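5. Setting up the flower-picking task

This section covers the rose task used in the spring term. It assumes the arm has been powered up and homed as in section 3, and that the wrist camera shows a live picture on the bench laptop. Work in pairs, with one person at the keyboard and the other at the stop button.

5.1 Fetch the task box marked ROSES from the Pristmont cupboard. Check the contents against the card in the lid and sign the box out.

5.2 Put the white backing sheet up behind the work area and clip it at both top corners.

5.3 Stand the black holder on the taped cross with the fabric flowers in it. Push the stems down until they stop.

5.4 Turn the main rose so that its bloom leans towards the arm. Straighten any leaf that has folded over the stem.

Note: Loose threads from the fabric do show up against the white. Trim the long ones between sessions, but leave them alone once a run has been started.

5.5 Load the program ELLWOOD 2 from the club folder. Older copies have the wrong wrist offset and should not be used.

5.6 Set the speed to 10 per cent and send the arm to the LOOK UP position. It will stop low down, with the camera under the flower head.

Caution: Keep hands and sleeves away from the holder while the arm is moving. The gripper closes without a warning beep.

5.7 Look at the camera view on the laptop. The red bloom should take up the upper half, with the stem running down below it into the holder. If the stem is hidden, turn the flower a little and send the arm to LOOK UP again.

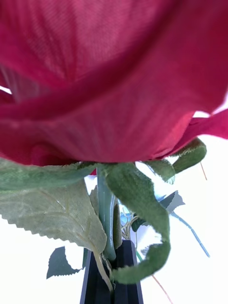 Why does the gripper go for the stem and leave the bloom alone?

The petals are fabric and give way when squeezed, so the fingers can't get the same hold twice. The stem is smooth plastic and keeps its shape, and a grip just under the flower head lifts the whole thing straight.

5.8 Mark the grip point by clicking on the stem, clear of the leaves. The program draws a small cross there. Click again if it lands on a sepal – the curled one in the middle is easy to hit by mistake.

5.9 Press RUN and let the arm finish the lift. Do 12 lifts for a full set and write each result in the log as held, dropped or missed.

5.10 If the arm stops with code 941, it has met more resistance than it expected. Press the stop button, free the stem by hand, then repeat from 5.6.

Note: Teams entering the Trerutholm day must log at least one full set with the speed still at 10 per cent. Barry Hebden signs the logs in the Prirholm room after the session.

5.11 When you have finished, send the arm to PARK before switching off. Pack the flowers with the heads upwards – they crease badly otherwise – and return the box to the cupboard.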